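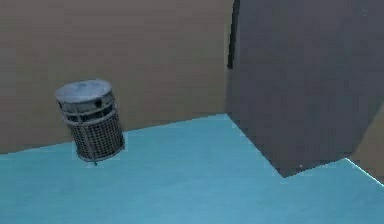
## A small film, a long lunch

Edvin Rønning doesn't like being called a director of slow films, and he said so before I'd taken my coat off. "Slow is what people say when they've been looking at their phone," he told me. I've now seen his new one, *Skotport*, twice. The first time I looked at my phone.

I should say where I stand. I thought his debut, *Binine*, was forty good minutes buried in a film of 105, and I wrote that when it came out. He had read the review. He quoted one line of it back to me over the soup, slightly wrong, and I let it go.

*Skotport* runs 185 minutes. It concerns a ferry clerk who stops selling tickets and starts giving them away, and what her town does about it, which for the first two hours is nothing. The distributor, Strömberg, asked for cuts. How many?

"They wanted 50 minutes out," Rønning said. "They had a list. I asked who wrote the list and they couldn't tell me. So I took out one shot of a gull and sent it back."

It's a good story, and he tells it well. I've heard him tell it on two podcasts, and on one of them the gull was a dog. When I brought this up he laughed and said there may have been several animals.

I asked whether a viewer who gets restless in the second hour is missing something or noticing something. He thought about that for a while, or did a fair impression of it.

"Both. I get restless there too. When we were editing I used to leave the room in the part with the timetable. But I always wanted to come back, and that was how I knew it should stay."

I'm not sure that follows. Plenty of people leave the room and come back because they've already paid for parking. The timetable scene is eleven minutes of a woman reading departures out loud to a man who may be asleep, and I can report that on a second viewing it is still eleven minutes. What I will give him is the scene right after it, where she locks the booth and can't decide what to do with the key. It's wonderful, and it probably wouldn't be if we'd arrived there rested.

Much of the talk around the film has been about how cheaply it was made. The press notes say the town was cast from 500 locals who answered a card in a shop window. I said that sounded like a lot of people for a card.

"It was a popular shop," he said.

Did all of them end up on screen?

"No, no. Most of them wanted to know if there was lunch."

He was less breezy about *Brulia*, the thriller he was hired for and then left, or was asked to leave, depending on whose account you prefer. It was finished by someone else and made money. He claims never to have watched it. He then described the ending to me in some detail and complained about the music.

"There's a cello every time a person opens a door," he said. "You can't open a door in that film in peace. If she's frightened, let her be frightened. I don't need a cello to come and tell me."
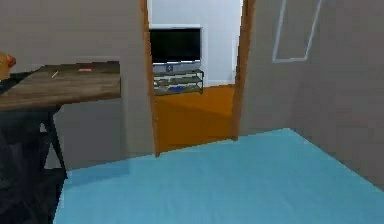
*Table, floor and wall, rendered on the computer.*

I pointed out that *Skotport* has an accordion, and that it turns up whenever the clerk is sad. He put down his spoon.

"That's a different thing. The accordion is in the town. Somebody there is playing it."

We never see anyone playing it.

"You never see the baker either, and you believe in the bread."

I wrote that down, and on the train home I thought it was clever. By the next morning I thought it was a way out of answering. There's a fair amount of this with Rønning. He has a gift for the sentence that closes a subject, and his characters have it too, which may be why I find them hard to worry about. The clerk is the exception. She rarely finishes a thought, and whenever she's on her own the film forgets to be wise.

I told him I liked her best when she was saying nothing useful. He seemed pleased, then suspicious.

"You're going to write that the rest is too long," he said.

I said I was going to write that the middle was.

"Which part of the middle?"

I told him the timetable. He nodded, and asked if I'd stayed in my seat.

*Skotport* opens on Thursday. Strömberg is showing it with an intermission, which Rønning says he agreed to - though he'd like it known that he didn't choose where it falls.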